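Sosirham Student Robotics Program
Progress report to the Stollent Fund, second term
Prepared by Kevser Türkmen, program lead

Dear friends at Stollent,

Thank you, as ever, for your patience with my reports, which I know run longer than the form asks for. It has been a full and happy term here in Dinitville, and I would much sooner tell you too much than leave out something the students worked hard on. We now have 76 students signed up between the two age groups, and the older group has spent nearly all its time on the humanoid.

Where the work stands

You will remember that in October the students could get the robot to stand and shift its weight, and that was about the end of it. This term they moved on to the arms and hands. Hatice Oral, who teaches the older group, asked them to begin with the hand hanging relaxed at the robot's side, fingers pointing at the floor, and to treat that as the home position every other movement starts from and comes back to. It sounds like a small thing, but it took them 5 sessions to agree on it and write it up properly — there were strong feelings about the thumb!

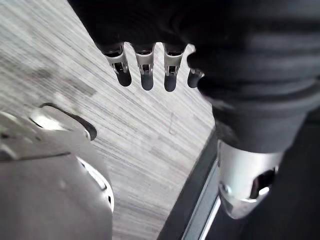 Hours and attendance

The club logged 108 hours of supervised lab time over the term, a little more than we planned for in the proposal. Attendance held up nicely, even during exam weeks, and several of the younger students have begun staying on to watch the older group. We have let them, as long as they keep behind the line and somebody signs for them.

Spending

We have spent $603 from the small parts budget so far, mostly on fasteners, replacement cable and a better set of hex drivers (the old set had rounded off and was making everyone cross). The travel money for the Vaughan meet is untouched, and I would like to carry it forward into next term if you are agreeable. Receipts are in the shared folder with the attendance sheets.
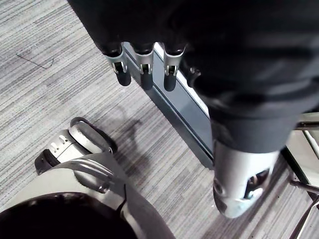
Our entry for Vaughan is a walk-and-reach task, and the students have split themselves into a legs team and a hands team for it. The two teams did not talk to each other nearly enough at the start, and we had some long afternoons because of it. Hatice now has them review camera views from the wrist together, and that has helped a great deal. With the arm down, the same view takes in the fingertips and a foot resting on the striped carpet, so both teams have something of their own to look at and something of their neighbor's as well. They have started keeping one notebook between them, and the handwriting in it is dreadful, but the notes are good.

Next term

We would like to finish the reach half of the task first and then join it to the walk, with a full practice run in front of families before we travel. Hatice has also asked for a second laptop so the teams can work on their code at the same time, and I will send a quote for that separately. If any of you can come by for an afternoon, please do. Let me know a day or so ahead and I will make sure both teams are in.

With warm thanks from all of us,
Kevser Türkmen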